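FOR IMMEDIATE RELEASE - January

Bromham Snack Swap returns for a second winter, and this time we have a lot more bags

Hi everyone, I-seul Ha here, writing on behalf of the Bromham Snack Swap. I'm supposed to keep these releases short and serious, and I already know I'm going to fail at both, so bear with me!

The big news first: sign-ups for our second winter swap open this month at 9 a.m., and we have room for 3215 people. Last winter we started with my kitchen table and a spreadsheet that kept crashing, so I'm a little giddy typing that number.

If you missed us the first time, the idea is simple. You fill a gift bag with snacks you love from wherever you live, you send it to a stranger, and a different stranger sends one to you. I got seaweed crackers and a very strange licorice last year (I ate all of it, and I've been looking for more ever since). 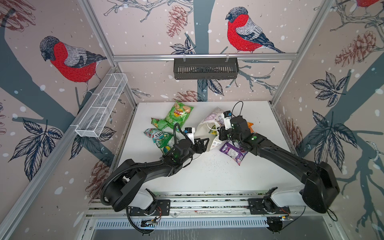
How much should I spend on a bag?

We ask everyone to keep it between 20 and 30 dollars, not counting postage. Homemade food is out this year, sorry - the customs forms were a headache and a few beautiful cookies showed up as crumbs.

A couple of things are changing. Dravent, the shipping company two doors down from our office, is giving swappers a flat postage rate for the whole season. You'll get a code by email when you're matched, and it works for one parcel, so please don't share it with your cousins. We're also matching by taste now. The form asks whether you lean sweet, salty, sour or spicy, and whether there's anything you can't eat. Please fill in that last part even if you think it's obvious! Last winter a lovely bag of peanut brittle went to a person who couldn't be in the same room with it, and I still feel bad.

We've added a kids' swap too, run through schools, with smaller bags and a handwritten note instead of a letter from the organizers. Teachers can sign up a whole class on one form, which should save everybody some typing.

Our partner for the overseas bags is Colombo, a little grocery importer with a great back catalog of chips. They're putting together a starter list of flavors for people who freeze up in the snack aisle. I'm one of those people, so I've already begged for an early copy.
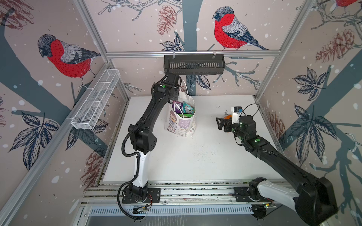 Raffaele Farina wrote back to my first draft of this to say that I'd forgotten the best part, the letters, and that he had kept every one he got last year in a shoebox and would sign up again for those alone, chips or no chips.

He's right, I did forget. So: put a letter in! Tell your person why you picked what you picked, or where you buy it, or who you used to split it with after school. A page is plenty. Some of mine ran to four, and I read them on the bus and missed my stop.

Now for packing, the subject of most of my email. Heavy things go at the bottom, chips go on top, and anything that melts should wait for the spring swap. Leave the snacks in their original packets with the labels on, so your person can check the ingredients.
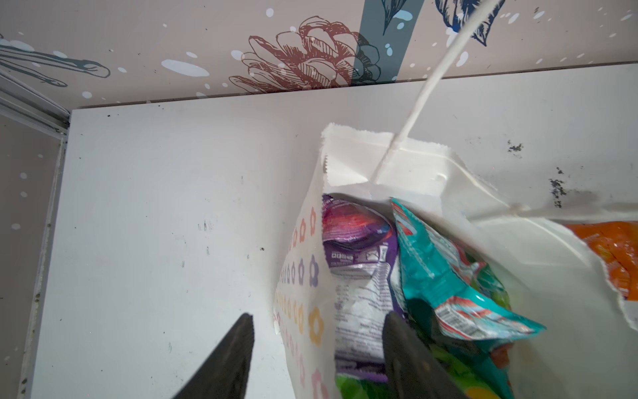 Once your bag is full, put it inside a plain box with some crumpled paper on every side, and write your match number on the outside of the box as well as on the letter. Boxes without a number end up on a shelf in our office, where I have to play detective.

Sign-ups are on the Hustorard events page and stay open until every place is taken. Matches go out by email 2 weeks after that. There's no fee to join.

Press folks, I'd love to talk, and I can put you in touch with swappers from last year who are happy to chat. Write to me through the same page and put "press" in the subject line. Mornings are best, before the mail comes in and I get distracted by parcels.

Contact: I-seul Ha, Bromham Snack Swap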